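Rechercher sur le blog
Lire aussi
Temps de lecture : 6 min
14 commentaires - 37 partages

Une journée à la fête du port de Pirkden

Publié le 8/21/18

On m'avait parlé de Pirkden comme d'un bourg où l'on s'arrête pour prendre de l'essence avant de filer vers les plages. Eh bien j'y ai passé dix heures sans voir le temps filer, et j'ai déjà réservé une chambre pour l'an prochain ! La fête du port ne figure pas dans les grands guides, elle dure une seule journée, et c'est l'une des plus belles choses que j'aie faites cet été.

Je suis arrivée tôt, avant l'ouverture des stands, par la petite route qui descend d'Itura. Prenez-la si vous venez en voiture : elle est étroite, elle tourne beaucoup, mais à la sortie du dernier virage on découvre tout le bassin d'un coup, avec les bateaux pavoisés et la jetée au fond. Le parking du haut coûte 10 euros la journée, ce qui m'a fait grimacer. La navette est comprise dans le prix et passe toutes les 20 minutes. En bas, les places gratuites étaient déjà prises.

La matinée appartient aux pêcheurs. Les bateaux rentrent en file, on décharge devant tout le monde, et la criée se fait dehors pour l'occasion, sous une grande bâche blanche. Je n'ai rien compris aux enchères (ça va très vite, et la moitié se joue avec le menton), mais je suis restée plantée là presque une heure. Un monsieur à côté de moi commentait tout à voix basse pour sa petite-fille, j'ai profité de la leçon. On peut ensuite acheter au détail au bout du quai. J'avais oublié la glacière, évidemment.

Ensuite j'ai fait le marché, qui remonte la rue principale jusqu'à l'église. Beaucoup de savons, de la vannerie, des bijoux, un peu comme partout, et puis au milieu de tout ça des choses formidables : une table entière de confitures d'algues, un rémouleur qui travaillait sans lever la tête, des galettes au sarrasin cuites sur place avec une file d'attente qui faisait le tour de la fontaine. J'ai fait la queue, et je l'aurais refaite sans hésiter. La complète était croustillante sur les bords, bien beurrée, avec un œuf coulant comme il faut.

À midi passé il faisait vraiment chaud sur les quais. Je me suis réfugiée à la maison Urrego, l'ancienne conserverie qui sert maintenant de salle commune et qui ouvre toutes ses pièces pour la fête. Entrée libre ! On y trouve une exposition sur les femmes de la conserverie, avec des tabliers, des carnets de paie, des photos d'équipe prises dans la cour. Les panneaux sont courts et bien écrits. J'ai appris qu'en pleine saison elles remplissaient 1480 boîtes par jour dans le petit atelier, à la main, debout. Devant la vieille sertisseuse, on y repense.

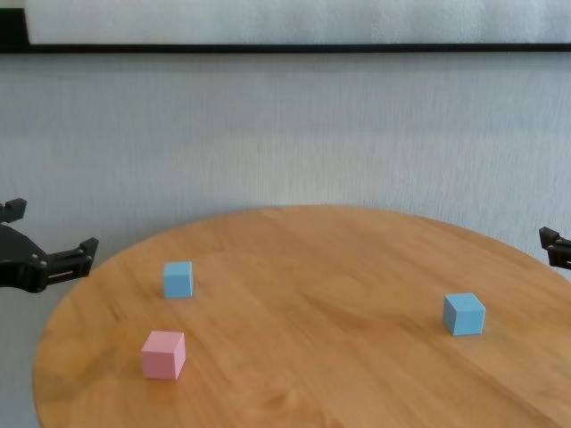 Une table ronde en bois et trois petits cubes, deux bleu ciel et un rose.

À l'étage, changement d'ambiance, avec des conteurs qui se relaient tout l'après-midi. J'y suis montée pour m'asseoir un quart d'heure et j'ai écouté trois histoires de suite, dont une de naufrage à faire dresser les cheveux. Les enfants étaient par terre devant, complètement silencieux. Prévoyez d'arriver un peu avant chaque séance si vous tenez à une chaise, la salle est petite et on ne laisse plus entrer une fois que ça a commencé.

Le grand moment reste quand même la sortie en mer. Le Trumemar, un vieux langoustinier restauré, emmène les visiteurs faire le tour des balises tout l'après-midi. Il faut s'inscrire le matin à la capitainerie, et je vous conseille d'y aller avant même de prendre un café - à onze heures tout était complet. J'ai eu une place sur l'avant-dernier départ. Quarante minutes de mer, du vent, des embruns plein les lunettes, et l'odeur du bois chaud et du gasoil qui me rappelle mes vacances de gamine. On nous a laissé passer la tête dans la cabine et regarder la descente du moteur. Au retour, tous les bateaux du bassin ont donné de la corne en même temps. J'avais la gorge serrée, je l'avoue.

Un petit bémol tout de même : les toilettes. Il y en a derrière l'église et à la maison Urrego, et c'est tout. En milieu d'après-midi, l'attente était franchement pénible, surtout avec des petits. Pour l'eau, j'ai fini par trouver un robinet près de la cale, sans aucun panneau pour l'indiquer. Et le plan distribué à l'entrée est imprimé dans un gris si pâle qu'en plein soleil on ne lit rien.

Vers dix-neuf heures, on installe les grandes tablées sur le quai nord. Le repas se prend sur ticket : moules ou sardines grillées, frites, far aux pruneaux. Ils avaient préparé 666 couverts, le chiffre était écrit à la craie sur une ardoise et faisait rire tout le monde. J'ai pris les sardines. On mange au coude à coude avec des inconnus, on se passe le pain, on échange des adresses de plages. Mes voisins venaient d'Itura à vélo et comptaient rentrer de nuit, ce qui, vu la côte, force le respect.

Et puis la musique ! D'abord les sonneurs, puis un groupe de chants de marins où tout le quai reprenait les refrains. J'ai dansé, mal, avec beaucoup de conviction. Le feu d'artifice est tiré depuis la jetée à la nuit noire. Il n'est pas très long, mais avec les reflets dans le bassin et les gens assis sur les coques des annexes retournées, j'ai trouvé ça magnifique. Mettez-vous côté cale, on y est beaucoup moins serré que devant la capitainerie.

Quelques infos pour ceux que ça tente. La fête a lieu chaque été, la date est annoncée en mai à la mairie de Pirkden et affichée chez les commerçants. L'accès au port est gratuit, seuls le parking, le repas et la sortie en bateau sont payants. Presque tous les stands n'acceptent que les espèces et le distributeur de la place était vide dès le début de l'après-midi. Prenez un pull pour le soir, même s'il a fait très chaud - le vent tourne au coucher du soleil et je grelottais pendant le feu d'artifice. Les chiens sont admis sur les quais mais pas à bord du Trumemar.

Pour dormir, il y a deux chambres d'hôtes dans le bourg et un camping sur la route d'Itura. J'étais au camping, emplacement ombragé, douches correctes, et un sentier qui rejoint le port par la lande. Le lendemain matin j'ai refait ce chemin pour acheter du pain. On démontait déjà la bâche de la criée, et il restait des galettes.

14 commentaires
37 partages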